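Ordenar la despensa sin volverse loca: memoria del proyecto de Economía Doméstica y Consumo

Trabajo de segundo curso. Tutora: Maureen Holroyd

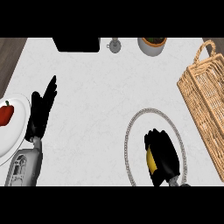 Cuando nos dijeron que había que elegir tema antes de abril, yo tenía en la cabeza algo grandísimo sobre el desperdicio de alimentos en las ciudades. Maureen me escuchó con mucha paciencia y luego me preguntó qué tenía en la despensa de mi piso. No supe contestarle. Sabía que había arroz, varias latas y una bolsa de lentejas abierta que llevaba allí desde antes de que yo me mudara, y poco más. Así que ese fue el tema: cuánta comida seca guardamos en casa, cuánta se queda olvidada y si cambiar la forma de colocarla sirve para algo.

El piso lo compartimos cuatro personas: Azra Janevski, Sorin Ivanov, Georges Masri y yo. Les pedí permiso antes de empezar, claro, porque abrir los armarios de los demás con una libreta en la mano es bastante violento (Sorin me preguntó si iba a salir su chocolate en el trabajo; sale). La cocina es estrecha y la despensa son dos armarios altos y uno bajo al lado del fregadero, con unas baldas tan profundas que lo del fondo desaparece para siempre.

Qué quería averiguar

La pregunta de partida era sencilla. ¿Compramos cosas que ya tenemos porque no las vemos? De ahí salieron otras dos, una sobre las fechas de consumo preferente y otra sobre el reparto del espacio entre compañeros de piso, que al final me pareció la más interesante con diferencia, aunque es la que menos pude medir.

Cómo lo hice

El primer miércoles vacié los tres armarios enteros. Tardé toda la tarde y la mesa se quedó pequeña enseguida, acabamos poniendo paquetes encima de las sillas y hasta en el pasillo. Apunté cada envase con su nombre, su dueño, la fecha impresa y si estaba abierto o cerrado. En total, 208 envases. Doscientos ocho para cuatro personas que se pasan el día diciendo que no hay nada de cenar!!

Después lo volví a meter todo siguiendo un sistema que saqué de un manual de cocina para comedores que hay en la biblioteca. La idea es agrupar por uso y dejar delante lo que caduca antes. Probé primero con cajas de cartón recortadas y fue un desastre, se vencían por los lados y Georges tiró media caja de especias el segundo día. Luego compramos entre todos unos recipientes de la marca Mikano en la tienda Grolham, que tenía oferta, y para las baldas profundas pusimos bandejas que se sacan tirando, como si fueran cajones. Las bandejas fueron idea de Azra y son lo mejor de todo el proyecto, lo digo sin ninguna vergüenza.

Pegué una hoja por dentro de la puerta con tres columnas: qué se abre, quién lo abre y qué día. Durante las 14 semanas del cuatrimestre fui guardando los tiques de la compra y revisando la hoja los domingos. Algún domingo se me pasó y lo hice el lunes, lo dejo dicho porque Maureen nos insistió en que contáramos también los fallos.

Lo que encontré el primer día

De los 208 envases, 93 estaban repetidos, o sea, que había otro igual o casi igual en algún sitio de la cocina. Lo que más se repetía era la pasta corta, seguida del tomate triturado y, para mi sorpresa, el comino. Teníamos comino de los cuatro. Había también un paquete de harina de garbanzo que todos jurábamos que era de otro y que terminó adoptado por Georges, que hizo con ella unas tortas muy ricas.

Con las fechas me llevé una lección. Yo tiraba las cosas en cuanto pasaba el día del envase y no distinguía entre «fecha de caducidad» y «consumo preferente». La segunda habla de calidad, de que el producto puede haber perdido aroma o textura, y en legumbres, arroz o pasta bien cerrados no quiere decir que haya que ir corriendo al cubo. Esto se lo expliqué a mi madre por teléfono y me contestó que ella ya lo sabía, que me lo había dicho mil veces.

Otra cosa que no esperaba es lo mal que funcionan los paquetes abiertos. Una bolsa de papel doblada con una pinza ocupa casi lo mismo llena que medio vacía, se cae de lado y tapa lo que tiene detrás. Pasar el contenido a botes transparentes libera sitio, pero pierdes la fecha y las instrucciones. Lo resolví recortando esa parte del paquete y pegándola con celo debajo del bote. Queda feo, ya lo sé.

Lo que pasó durante el cuatrimestre

Las primeras semanas hubo mucho entusiasmo y la hoja de la puerta estaba llenísima. Sorin incluso ponía la hora. En época de exámenes se vino abajo y hubo una semana entera sin una sola anotación, así que esa parte de los datos vale poco. Lo que sí aguantó fue el orden de las baldas. Aunque no apuntáramos nada, cada cosa volvía más o menos a su zona, y creo que es porque las bandejas casi te obligan.

Sumando los tiques, en comida seca gastamos 755 euros entre los cuatro en todo el periodo. Me habría encantado compararlo con el cuatrimestre anterior, pero nadie guarda tiques viejos y no me pareció serio inventarme un número. En la próxima ocasión empezaría por ahí, guardando un mes de compras antes de tocar nada.

Le enseñé el borrador a Gorazd Leka, que lleva el laboratorio de nutrición de la facultad, y me hizo una crítica que tiene toda la razón: si cuatro personas saben que las están observando, compran de otra manera. Georges me confesó luego que dejó una vez los espaguetis en el carro por no tener que anotarlos. Eso es un sesgo como una casa y no sé cómo se quita, la verdad.

El asunto de las baldas propias

Antes del proyecto cada uno tenía su balda y dentro hacía lo que quería. Al agrupar por uso se mezcló todo, y hubo que decidir qué era común. Acordamos que aceite, sal, harina, arroz y especias se pagan a medias y que lo demás lleva una inicial con rotulador. Azra propuso una bandeja de «coged lo que queráis» para lo que uno sabe que no va a terminar, y de ahí han salido varias cenas decentes. El chocolate de Sorin tiene inicial por los seis lados.

Materiales

Recipientes con tapa, bandejas extraíbles, rotulador permanente, celo, una libreta y una hoja nueva cada mes para la puerta. Las pinzas de siempre las seguimos usando para el café.

Me queda pendiente repetir el recuento completo en septiembre, cuando volvamos todos al piso, y probar el mismo sistema en el congelador, que de momento no me atrevo a abrir con la libreta.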